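Gustevham hall floor gets a clear-out before the resurfacing

I spent most of yesterday arvo on my hands and knees in the Gustevham hall, and I can report that the big clear-out is well and truly under way (so are my sore knees).

If you haven't been past lately, the back room is getting its concrete resurfaced in February, and everything standing on it has to be shifted first. That means the display stands, the trays, the trestles, the boxes of bunting from the Clandden fair, the lot. I went in thinking it'd be an hour's work. We knocked off at 6 and there was still plenty to move!

The stands are the fiddly bit. They came to us in dribs and drabs over the years, so they don't match, and sorting out which post belongs to which base has turned into a bit of a puzzle. I'd happily have chucked the lot in one pile, but I was outvoted, and they're being grouped by base colour before they go into storage at the Higuchi shed up the road.

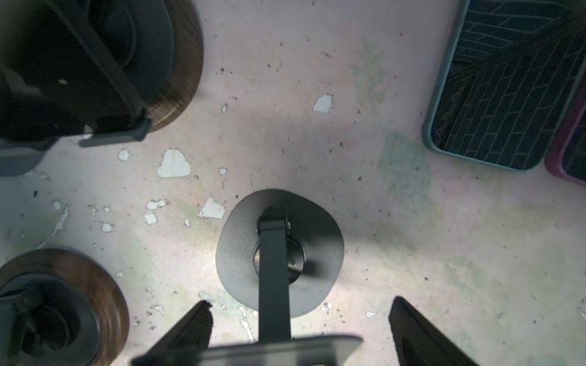 Stands with black and wood-grain bases on the back room floor, with the trays over to one side.

You'll notice the floor's seen better days. There's white paint flaking off it in patches and a greenish tinge to the concrete in places, and I've got a soft spot for it all the same. I learned to roller skate on that floor, and I've still got the elbow to prove it. But the flakes get into everything, and anyone who's set up a cake stall in there knows what I mean.

The quote from Haramix came in at 241 dollars under what we'd set aside, so the leftover money is going towards new felt pads for the feet of the furniture. I was pushing for a second urn, but the pads won. The new surface will be a plain mid grey, and it needs 3 days with no foot traffic once it's down, so please don't duck in for your casserole dish, however quick you reckon you'll be.

The colourful trays are staying with us, by the way. I've had a few people ask whether they're up for grabs and the answer's no, they'll be back in use for the seedling swap as soon as the room reopens. The odd stands are a different story. Any that can't be matched up will go on the giveaway table out the front, along with some chipped saucers and a very heavy mirror that I'd love to see the back of.

The playgroup and the card afternoon are both moving into the front room while the work's on. It's a squeeze in there, and the heater takes its time, so bring a jumper in the mornings. Parking's the same as always.

We could use a few more hands for the last of the carrying, and the shed is only 200 metres away, so you won't need a ute. Turn up after lunch, wear closed shoes, and bring gloves if you've got them. I'll have the kettle on, and there's half a fruitcake left in the tin as of this morning.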